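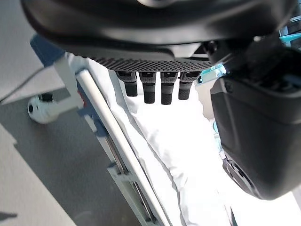
Nelu Enache tells me I'll wait 18 years for a machine that can make Mom's bed, and I refuse to believe him! Can any of them do care chores yet? I mean sheets, blankets, getting the wheelchair out of the way. She's 68 and I do all of it before work.

Lenuța Sima 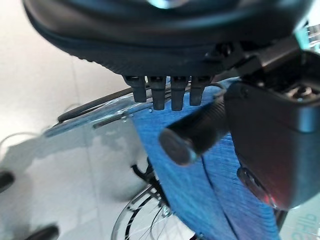 ### Traian Stanciu

Cloth is the hard one, and also the fun one! It never lies the same way twice, so the hand has to find an edge before it can do anything useful. A wheelchair keeps its shape and has two handles. I'd expect that job to get solved first (brakes and footrests are another story).

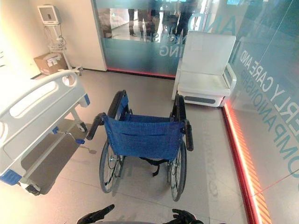
**Topic: Home care > Lifting, moving, making beds**

### Paraschiva Cârstea

no, not yet. get a fitted sheet

### Ansel Whitlock

I'm more hopeful than Paraschiva, and I'd still buy the fitted sheet. Ask any seller to show you a duvet start to finish, at normal speed, with no one helping. I've asked 5 so far and I love going to these demos, but I'd keep your mornings as they are for now. 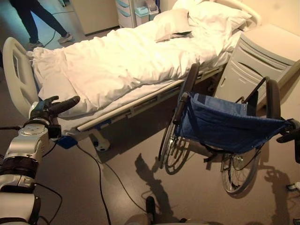 *Rumpled duvet, two pillows, wheelchair beside the bed*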